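June, 6 a.m.

Compressor ran all night again. I put the plug-in meter on the fridge yesterday evening and took readings before bed and after getting up. The duty cycle is far too high for a kitchen at this temperature. Set point is 4 degrees on the dial, but the glass of water with the thermometer in it, middle shelf, read 7 this morning. That was after a full night with the door shut.

Checked the obvious things first. The unit is level, front feet a touch higher than the back so the door falls to. Gap behind it is the width of my hand. Condenser coil had a felt of dust on it, which I brushed off and vacuumed. Lamp goes out when the switch is pressed by hand, so no heat from there.

Then the gasket. Paper strip test all the way round: shut the door on a slip of paper, pull, note the resistance. Good grip along the top and the handle side. On the hinge side, low down, the paper slid out under its own weight. The Nesance manual says to warm the seal with a hairdryer and ease it back to shape. I did that twice and left the door taped for an hour. Slight improvement, then the same gap.

Rang Assefa in Skulthorpe for a replacement. The seal is 53 pounds, delivery extra, and it comes from their Birnville warehouse. They wanted the number from the rating plate, which on this model is behind the salad drawer and has to be read with a torch. A pattern part is cheaper, but the last one I fitted, on the old freezer, had the wrong magnet strength and never sat flat — I will pay for the proper one.

Meter log so far is in the back of the blue notebook. I have left a column for after the new seal, same set point, same hours, so the figures can be compared.

Moved the milk to the coldest shelf for now. Ordered the seal at midday.
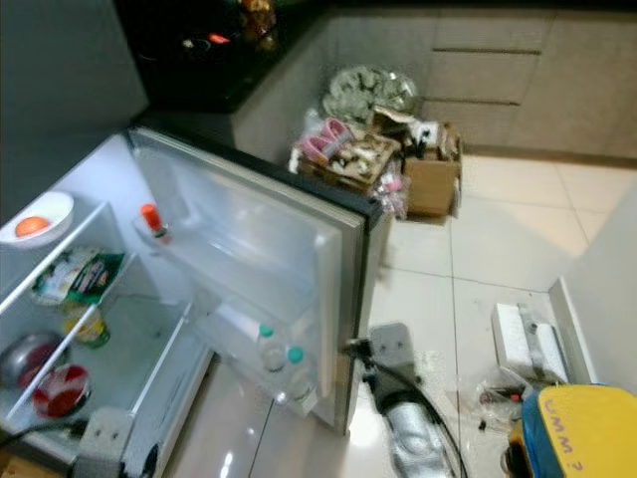
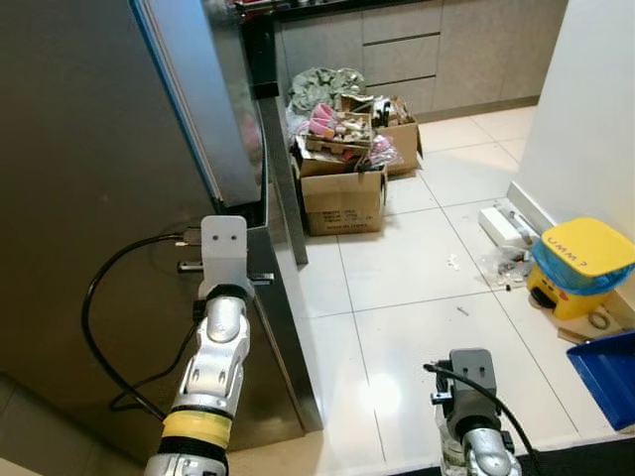 Is it worth turning the dial colder until the part arrives? Only by one step, as a lower setting makes the compressor run longer still and draws more damp air in through the gap, which ends up as ice on the back plate.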